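Term limits came to Lovville, and I stayed up for all of it

1 July 2026
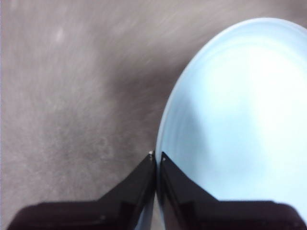 Pale blue on dark gray.

I have been going to Lovville town council meetings for 9 years now, mostly from the second row on the left where the heater is, and I have never had a night like the last one. They passed the term limit! Three terms for the mayor and then you're out, no matter how popular you are or how many ribbons you've cut. I got home after midnight and couldn't sleep, so I made toast and started typing.

Some background if you don't live here. Mayor Mazurek has held the office since before my younger son was born, and he starts high school this fall. The town charter never said anything about how long a mayor could serve. It talks about the mayor's salary, the mayor's oath, even what happens if the mayor moves across the river to Jillcombe, but you could keep running until you keeled over. For a long time people were fine with that. Mazurek fixed the water plant, got the library reopened on Saturdays, and knows everybody's dog. I voted for the man twice myself and I'd do it again for those two elections.

The third time I didn't, and what changed my mind was the calendar trouble in February. You may remember that the town election was supposed to be set at that meeting, and it got moved to the next one, and then moved again while the clerk "reviewed the polling places." Nothing illegal, as far as I can tell. But I sat there with my coat on thinking, who makes them pick a date? The charter gives the mayor's office the job of putting the election on the agenda, and the mayor's office is also the one that's up for election. Once you see that you can't stop seeing it.

Enter Iwona Wieczorek, my favorite person in local politics right now (sorry, everyone else). She wrote the first draft of the amendment at her kitchen table and then went out to collect the signatures. You need 1,000 in Lovville to force a council vote on a charter change, and in a town our size that's a lot of porches. I went along for a few evenings and loved it. People want to talk! One man kept us on his steps for most of an hour going over the school board race he lost, with maps. A woman on Mill Street signed, then called her sister to come over and sign too, then fed us soup.

The amendment has two parts, and I think the second one matters more even though the first one got all the attention. Part one is the limit of 3 terms, counting the ones already served. Part two fixes the election date in the charter itself, so no office gets to schedule it or forget to. Iwona fought hard to keep them together when a couple of council members wanted to split them up and send the date question off to be studied.

The meeting itself had 13 people signed up to speak. The owner of Prurnano, the coffee place by the bridge, spoke against it, and I thought she did it well. Her point was that voters already have a term limit and it's called voting. I've gone back and forth on that one for years. Where I've landed is that it works great when the other names on the ballot have a fair shot, and it's pretty hard to have one when the same person has been handing out the appointments for that long. Half the boards in town are his picks. They're decent picks – I've worked with plenty of them – but they don't run against him, and their cousins don't either.

Mazurek spoke last. I expected a fight and he gave us a short, slightly grumpy speech about the water plant, then said he'd follow whatever the charter told him. The roll call took forever because Mr. Dunn's microphone was out and he had to shout. When the last yes came in there was a second of quiet, and then somebody up in the balcony whooped and the whole room went off. I may have hugged a stranger from the zoning board.

It still has to go to the voters for the final say, so please, please don't treat this as finished. If you're in town and your registration is out of date, the clerk's window is on the ground floor next to the vending machine, and the form is one page. I'll be helping with rides again for anyone who needs one. Leave a comment or catch me at the farmers market – I'm the one talking too loudly by the peaches.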